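About Kindlow

By the Kindlow office
August 2023

Kindlow teaches robots to handle cloth. A person works the arms by remote control, the robot's cameras and joints are recorded, and the recordings are used to train it.

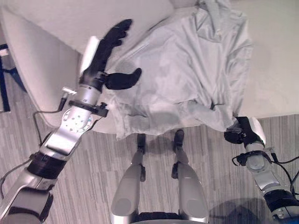
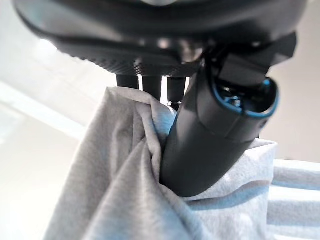 Gray fabric on the table, seen from the head and from close in at the gripper.

Reading time: 1 minute

We started with towels. Garments came later, and most of our work is now on them. They are harder to teach. A sleeve can end up under the body of a shirt, and the operator has to find a corner through the camera view before anything else can happen.

Our operators train for 20 days before their recordings count toward a project. Each one learns to pinch an edge, lift, spread and lay flat, first with their own hands at a table and then through the controls. Sessions are kept short. After 5 bad grasps in a row the operator stops and resets the cloth.

Undow is our set of garment recordings. The current version holds 884 finished runs. Another 629 were left out of it, mostly for dropped corners, and we keep those in a separate folder for customers who want failures too. Engelhardt is the older towel set. We still supply it but no longer add to it.

We take on outside work as well. Send us the items you need handled and we will quote for the recording time. New projects can start from September.

Recent
Undow: what is in the current version
Gresto, our operator training course
Why we stopped adding to Engelhardt

Contact | © Kindlow | Back to top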